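Home | Manual | Downloads | Forum

4.2 Setting up the wrist tag tracker

I'm assuming Truluvico is already installed and Dhanial is running.

1. Open the Laltine panel and load your tag map. Mine has 54 entries, yours may be shorter.
2. Set left and right wrists separately. I mixed them up once and lost a whole evening!
3. Start the preview and get folding.
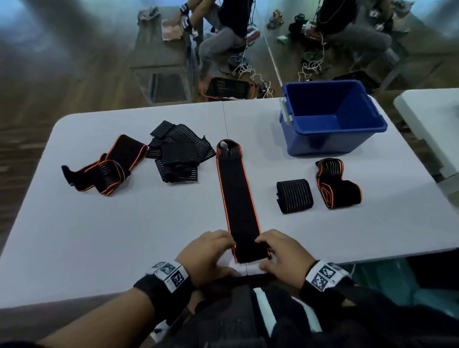
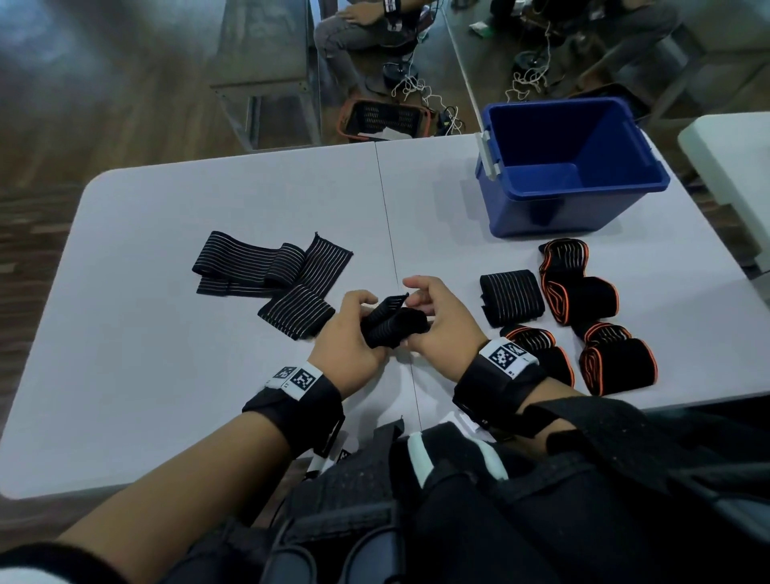
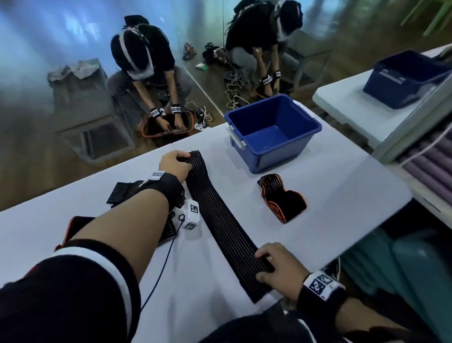
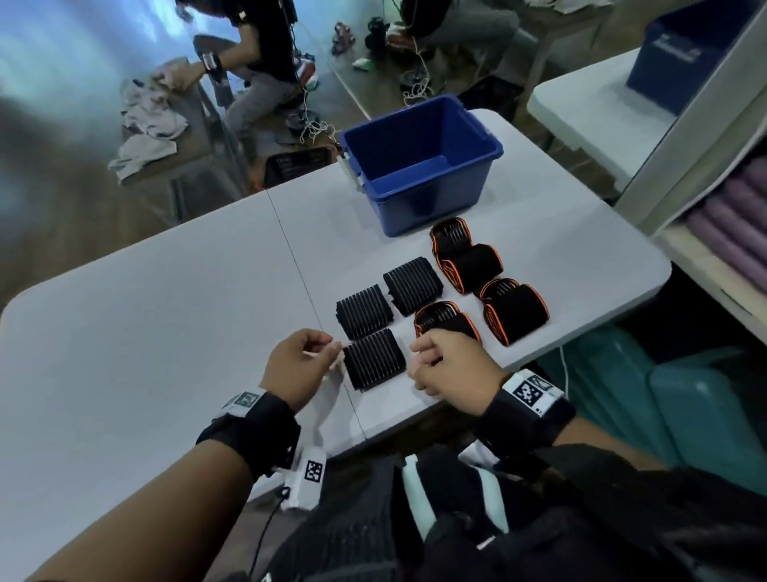

Wrist tags during strap handling, head view

4. Check the pose log. If a wrist drops out for more than 20 frames, lower the tag threshold to 2 and try again.

Note: rolling hides tags way more than stretching does, so I tune on rolling.

Caution: save before you close Laltine (it won't ask).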